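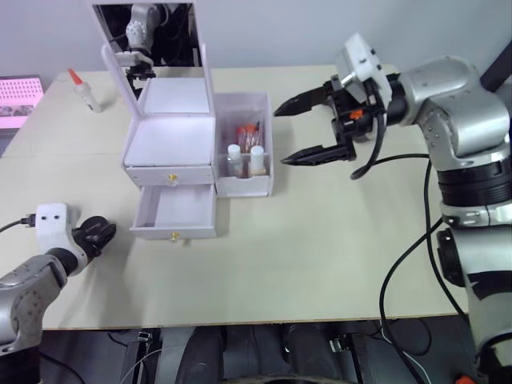 I'm after people who like trade figures more than they'd admit at a barbecue. I run Wirna, a small outfit that writes a yearly review of how money, goods and wages move around the smaller Pacific and South-East Asian economies, and we've got a hole in our data on light manufacturing. Take something as plain as a white vanity box with a flip-up mirror and a couple of drawers. Customs might log it as furniture in one port and as a toilet article in the next, and then my totals for both are rubbish! Multiply that across a whole region and you can see why I drink so much tea.

So, two jobs going, both part time, both starting in July.

**Research assistant (trade tables)**

You'd be working with me and Soledad Figueroa on matching import and export records for 271 product lines. Most of it is spreadsheets, some of it is ringing statistics offices and being very polite. You'll need:

- a degree in economics or stats, or a few years doing this sort of work (I don't mind which)
- comfort with messy files, scanned ones included
- decent written English, plus French or Bahasa if you have it

**Editor (quarterly bulletin)**

Omar Saab has edited the bulletin forever and is cutting back to finish his book, lucky bloke. He'll hand over slowly, so you won't be thrown in. The bulletin runs to 131 pages at its fattest, with a lot of footnotes, and our contributors all have strong feelings about commas. Some background in economics would help, but I'd sooner have a good editor who asks what "terms of trade" means than the other way round. 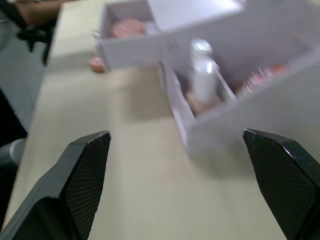
Both roles can be done from home anywhere in Australia, with two trips a year to our office so we can argue about the outlook chapter in person (I organise the lunch, and it's a good one). Hours are flexible outside the fortnight before we go to print, when they really aren't. Pay is by the hour on the research officer scale, plus super, and I'll send you the rates before you put any work into an application.

To apply, email me a CV and one page on a published economic table you think is wrong, or at least a bit suss, and what you'd do about it. Please don't send a cover letter as well. Put WIRNA 406 in the subject line so it lands in the right folder.

Questions about the editing job can go straight to Omar. For everything else, ask me, I'm friendly!

Pascual Huenchumán
April 29, 2026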